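Anel Service Desk
Ticket record 2369
Subject: Breakfast orders placed in the evening are listed under the wrong day
Service affected: Derton meal booking
Site: Inthanon Residence, dining office
Reported by: Sunee Limsakul, dining office
Priority: Normal, raised to High on second review
Status: Closed
Opened: 2022-02-28

Description as submitted

The dining office prepares breakfast from the kitchen list that Derton prints each morning. Residents may place or change an order until midnight. Over the past week several residents who ordered late in the evening came down to find that no tray had been prepared for them. When we searched for their orders, we found them on the list for the following day. The confirmation message received by each resident shows the correct date. Orders placed in the afternoon are not affected as far as we can tell.

We have been preparing spare trays to cover the gap. Please advise whether the list can be corrected before the end of the week, when a visiting group will be in residence.

Submitted by Sunee Limsakul 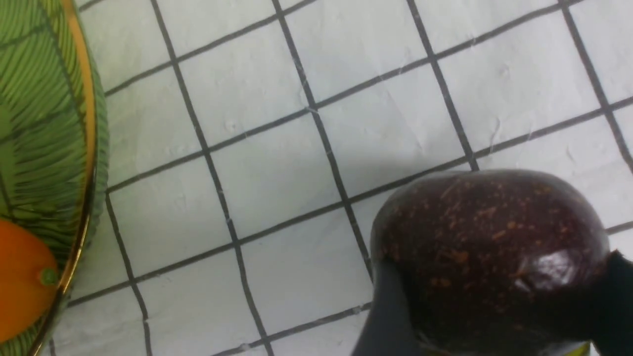
Issue 10

First response

Thank you for your report. The service desk has opened the ticket and has reviewed the booking records for the residence. Please supply the following so that the investigation may continue:

The booking references for at least two orders that appeared under the wrong day.
A copy of the kitchen list for the morning on which each order was expected.
Confirmation of whether the orders were placed through the resident page or entered by dining office staff.
The name of the workstation from which the kitchen list is printed.

Please do not re-enter missing orders by hand while the ticket is open. Manual entries are treated by the system as new bookings and will be charged to the resident's meal account a second time.

Reply from the dining office

The booking references have been added to the private section of this ticket, together with the kitchen lists. All of the orders concerned were placed by residents through the resident page. Staff entries are made during office hours and have not been affected.

The list is printed from the workstation beside the serving hatch. A second workstation in the manager's office can also print it. We compared the two this morning and the lists are the same, so we do not believe the printer or the workstation is at fault.

With regard to manual entries, four were made before your message was received. We would be grateful if the duplicate charges could be reversed.

Investigation, first stage

The technician confirmed that each order was stored with the correct meal date at the time it was placed. The date was therefore changed, or read differently, at some point between storage and the printing of the list.

The following were checked and ruled out:

Clock on the booking server. Correct.
Clock on the two dining office workstations. Correct on both.
Daily cutoff setting for the residence. Set to midnight, as agreed with the dining office.
Resident page. Test orders placed in the afternoon and in the evening were both confirmed for the right day.

The evening test order was then found on the kitchen list for the wrong day. The fault was thus reproduced and the ticket was assigned to second-line support.

Interim instruction to the dining office: print the kitchen list for two days, the current day and the day after. Any breakfast order on the second list that carries an evening order time should be treated as due on the current day. The order time is shown in the far right column when the detailed layout is selected.
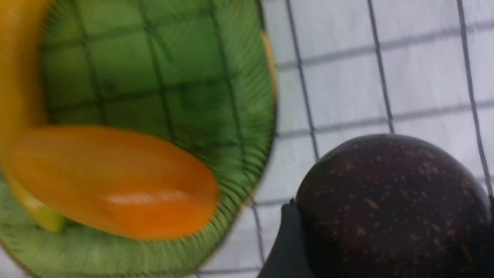 Green basket with an orange fruit

Reply from the dining office

The interim instruction has been followed for two mornings and no trays were missed. The kitchen staff find the detailed layout difficult to read at the serving hatch. The type is small and the dietary notes are moved to a separate sheet. One resident's note regarding nuts was found only on the second reading. We ask that this be taken into account in setting the priority of the ticket.

We also wish to report that the weekly fruit order appears to be out by one day. The supplier's delivery was correct, but the quantity requested for the first day of the period was lower than it should have been and the quantity for the last day was higher. We do not know whether the two matters are connected.

Second review of priority

The service desk has noted the concern regarding dietary notes. Any fault that separates a dietary note from the order to which it belongs is handled as High under the service agreement. The priority has been changed accordingly. The fruit order has been recorded as a related matter under ticket 2384 and will be examined by the same technician.

Until further notice, the dining office is asked to print both the standard layout and the detailed layout. The standard layout should remain at the serving hatch, with its dietary notes in place. The detailed layout should be used only by the person who checks the order times.

Investigation, second stage

Orders are passed from Derton to the kitchen list by way of Vuker, the transfer service that also carries meal account charges. Vuker was updated in December. Before the update it copied the meal date exactly as stored. After the update it calculates the meal date from the time of the order and the cutoff setting for the site.

The cutoff setting may be held in two places. For most sites the two agree. For Inthanon Residence, the setting in Derton is midnight, as stated above, while the setting in Vuker was left at the earlier evening time used before the residence extended its ordering hours. An order placed between the two times was accepted by Derton for the next morning and then moved forward by Vuker to the morning after that.

The fault was not noticed sooner for the reason that few residents ordered late during the winter break. The residence also holds more than 200 standing orders, none of which pass through the cutoff calculation. These continued to print correctly and made the list appear complete.

Correction applied

The cutoff setting in Vuker was changed to midnight for Inthanon Residence. The transfer was run again for the coming two days, and the kitchen lists were rebuilt. Test orders were placed shortly before and shortly after the former cutoff, and both appeared under the correct day. A further test order placed after midnight was refused by the resident page with the usual message.

The four duplicate charges have been reversed. Residents will see the reversal on their next meal account statement. No action is required on their part.

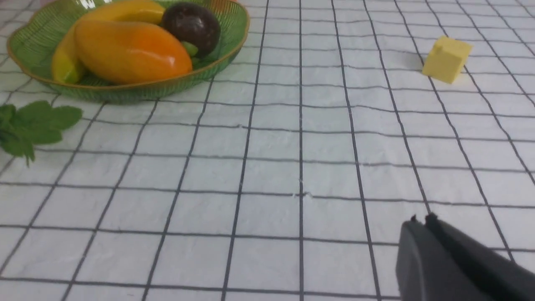

It was further agreed that the setting in Vuker should no longer be maintained by hand. A request has been made for the transfer service to read the cutoff directly from Derton. Pending that change, any site wishing to alter its ordering hours must notify the service desk in writing, and the technician who makes the change must record both settings in the ticket before it is closed.

Findings on related ticket 2384

The weekly fruit order is calculated from the number of breakfasts on the kitchen list for each day of the period. As late orders had been moved forward, the quantities moved with them. No separate fault was found in the ordering form. The quantities for the current period have been recalculated and sent to the dining office for approval before release to the supplier. Orders already delivered cannot be amended.

Final reply from the dining office

The kitchen lists have been correct for three mornings. The late orders are on the proper day and the dietary notes are printed beside them. We have returned to the standard layout only. The revised fruit quantities are approved.

We would ask that the dining office be told in advance of any future update to the transfer service, even where no change for the residence is expected. The visiting group has been served without difficulty.

Closing note from the service desk

The ticket is closed with the agreement of the dining office. The dining office has been added to the notice list for Vuker updates. Should the fault return, please reply to this record within 10 working days and the ticket will be reopened under the same number. After that period, a new ticket should be submitted, quoting 2369 in the subject line.

Cause: Cutoff setting differed between systems
Resolution: Setting corrected, kitchen lists rebuilt, charges reversed
Outstanding: Single source for cutoff setting, with the transfer service team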